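The Marble Panel Question, One Month In

Readers will remember that in April we got into the matter of wall panels for bathrooms, after the Runberg showroom in Clindstead sent out its spring flyer promising "a new bathroom in a weekend." Several of you wrote in to say it could be done. Several more wrote in to say it could not, and two of those letters were long.

I remain unconvinced. I have been through 19 of these weekend makeovers by now, in print and in person, and every one of them took longer than the flyer said. The walls go up fast, I'll grant that. Then come the small things. The trim is back-ordered, the mirror won't sit flat, and the towel bar, which costs next to nothing compared with the panels, has to be drilled into a surface you just paid good money not to have holes in.

The Kikuchi Street redo is the latest to be held up to me as proof. The bill was $542 for that wall, bar and mirror included, and the owners did the labor themselves. I went in expecting to grumble.
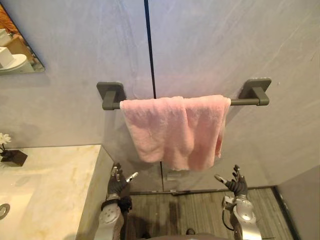

Gray veined panels, a dark bar and a pink towel at Kikuchi Street.

It looks better than I wanted it to. The gray is quiet, the veining is soft, and a dark bar makes sense on a pale wall. But a seam is a seam. The veins are supposed to make you think of stone, and then a thin dark line runs down the wall and reminds you how it was put together. Hanging a towel over the middle of it helps – I may try that at home with a crack I know of.

I also have a complaint about towel bars in general. Every catalog shows the towel folded in thirds with sharp edges. A real one gets slung over, one side droops lower than the other, and it bunches. A hook would do the same job for less.

Runberg says the panels will be on sale through the end of the month at the Clindstead store and at the Kakmont outlet. Ask what the trim costs before you ask about anything else, and take your own measurements.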